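Search tips
Enter keyword Go

What a robot open day taught me about my own workbench

Print this page | E-mail to a friend

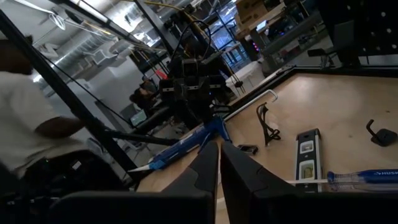 Caulk, level, screwdriver: a bench of hand tools at the Zedico open day, with the robot's fingers over the wood.

So I finally got myself to the open day at Zedico, over in Prondmont, and I went for the robots but came home with a head full of shop tips (typical me!). I was there by 3 in the afternoon and stayed until they started putting the coffee away.

What grabbed me was how ordinary the stuff on the table was. I own most of it! There was a blue-handled Husky screwdriver, a caulk tube, a bent metal rod, a little black cable or strap in a tangle. I must have stood there for 30 minutes, and I started thinking about my own bench, where you can't pick up one thing without moving five others. Here's what I've changed since.

Leave finger room. A gripper needs a clear spot on each side of a thing before it can close on it, and so do you, especially in work gloves. I now keep a hand's width between tools while a job is going. Everything else goes in a tray on the floor.

Coil your cords. One of the people running the demo told me that floppy things are the hardest to pick up, and I believe it, I fight with mine every weekend. Loop the cord loosely, the way it wants to go, and put a hook-and-loop strap around the middle. Don't wrap it around your elbow, it twists.

Lay your screwdrivers down the same way every time. I like handles to the right. After a week you'll reach without looking.

Levels. They had one standing on end, and I do like being able to see the vial from across the table, but mine would be on the floor in a minute. I screwed two small pegs to the wall and hang it by the slot. Check it now and then too: set it on a shelf, read the bubble, turn it end for end and read it again. Same reading both ways means you're good.

Caulk tubes: wipe the nozzle, push a long screw into the tip, wrap it with tape and store it nozzle up. I've had an open one last 3 months like that.

Put an edge on your bench. Their table had a black rail along the far side, and I've wanted one ever since. I used a strip of scrap pine, glued and clamped overnight, and my pencils have stopped rolling off the back. Best free upgrade I've made all November.

Next up I'm sorting the screw jars, wish me luck!

Share this tip (685) | 5 comments | Print | E-mail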